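Stilwood is a simulated sorting cell used to set up and check the hand-mounted camera of a two-finger robot gripper before the same settings are loaded onto a physical arm. It was built at Andel by Jaqueline Ventura and Halfdan Nørgaard, and is looked after by a small group under Mikkel Juhl.

Setup

The cell consists of a plain brown table, a set of colored cubes and a bin. Setup begins with the camera offset. The operator opens the gripper fully and adjusts the offset until both fingers enter the view from the lower edge. Cubes are then placed at varied angles, and the arm is moved over the table until a cube lies ahead of the open fingers.

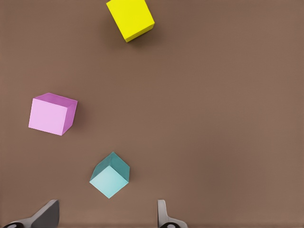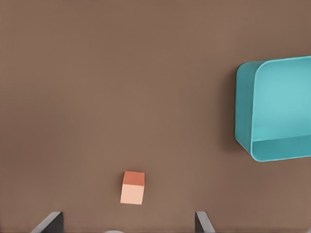
Views of the table in the Stilwood cell, with the gripper fingers at the lower edge. First: yellow, pink and teal cubes. Second: a single cube and the teal bin.

Upkeep

Finger alignment is checked after every 30 runs — more often if the grip settings have been changed. Drift in the camera offset is the most common fault and is corrected by reloading the saved hand model, Kivine, and repeating the first step of setup. A log kept by Ditte Snorradóttir covers 2,340 runs, of which 1,871 needed no correction.

Bin position is stored separately and must be entered again whenever the table model is replaced.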